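Swap Shelf at Nomano Library Passes 162 Plants

Tuesday, February 1, 2022

The houseplant swap at the Nomano town library has had a very good winter. As of last weekend, 162 plants have gone home with new owners, and the shelf by the front windows is still full most mornings. For a program that started with a folding table and a handwritten sign, that is a wonderful run!

The idea is as simple as it gets. Bring in a plant or a rooted cutting, put your name in the notebook, and pick out something else to take home. You don't need a library card, and you don't need to bring a plant on your first visit either. The staff would much sooner see a spare spider plant go to a beginner than sit in a cup of water for another month.

Spider plants, as it happens, are by far the most common thing on the shelf, with pothos a close second. But there have been real surprises too. In January someone left a jade plant with a trunk as thick as a broom handle, and it was gone before lunch. A Christmas cactus in full bloom lasted a little longer, mostly because people kept stopping to admire it and nobody wanted to be the one to take it away.

Cold weather has been the one real headache. A tropical plant can be hurt by even a short walk across a freezing parking lot, so the library asks everyone to wrap theirs in newspaper or carry it in a closed paper bag, and to warm up the car first. Plants that come in looking chilled are kept off the shelf for a few days and usually perk right up.

The other request is about bugs. Please look under the leaves before you set out! Fungus gnats and mealybugs love a crowded shelf, and it only takes one pot to pass them around. If you find any, keep the plant at home and take a cutting later, once it is clean.

The swap will get more room this spring. Skutonier Hardware on Phuthong Street has donated 50 clay pots and two bags of potting mix, and the library is setting aside the small meeting room for six repotting evenings, the first of them in April. Each one will cover a single topic, starting with how to tell when a plant has outgrown its pot. (Roots poking out of the drain hole are a good hint, and so is water that runs straight through.) 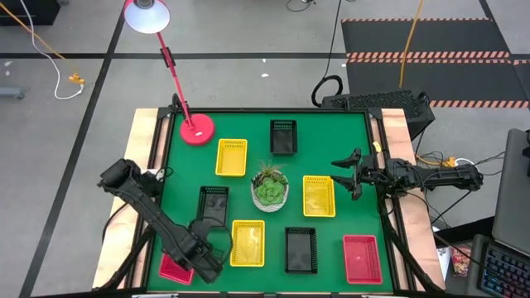 Seats for the repotting evenings are free, but the room is small, so sign up at the front desk or by phone. Wear something you don't mind getting dirty. Kids are welcome with an adult, and there will be easy cuttings for them to pot up and keep.

Seeds are next on the wish list. Several regulars have asked for a drawer of saved vegetable and flower seeds, and the library would love to have one ready in time for planting. If you dried beans, marigolds or tomato seeds last fall and have more than you can use, put them in a paper envelope with the name and the year on the front and drop them at the desk.

The swap shelf is open whenever the library is. Labels and pencils are in the tray next to the notebook.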